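Search products, part numbers or documents Go

Skovasdale Extended Packing and Inspection Table
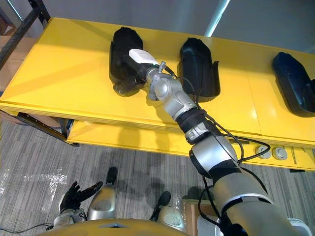 The Skovasdale is a fixed-height work table supplied to packing rooms, parts stores and training workshops across Canada. It is offered in two lengths, and both use the same frame, feet and fastenings, so tables of either length may be joined end to end in a continuous run.

Working surface
The top is finished in a hard-wearing coating intended for daily wiping with a mild detergent. Solvent cleaners will dull the colour over time and are not covered by the warranty. Standard colours are yellow, grey and off-white. Other colours may be requested for orders of 17 tables or more.

Frame and feet
Each leg is fitted with a levelling foot. Feet should be adjusted after the table is placed in its final position and checked again once it has been loaded. Where a floor slopes noticeably, the Limitano foot kit is recommended in place of the standard set.

Accessories
The Aretti shelf and the Khổng label holder attach to the rear rail without drilling. Customers with an earlier rail should order the adapter plate separately - it is not included with either accessory.

Price and delivery
The longer table is priced at $1,746, before tax and freight. Delivery takes almost 3 weeks to most addresses. Tables are shipped flat, and assembly requires two people. Orders received by noon on Tuesday are included in that week's dispatch. Our warehouse is closed for stocktaking during the first week of February.

Enquiries
Questions concerning layout, replacement parts or institutional purchasing should be directed to Bradley Rowbotham, Workshop Furniture. Please have the room dimensions and the width of the narrowest doorway available when you call.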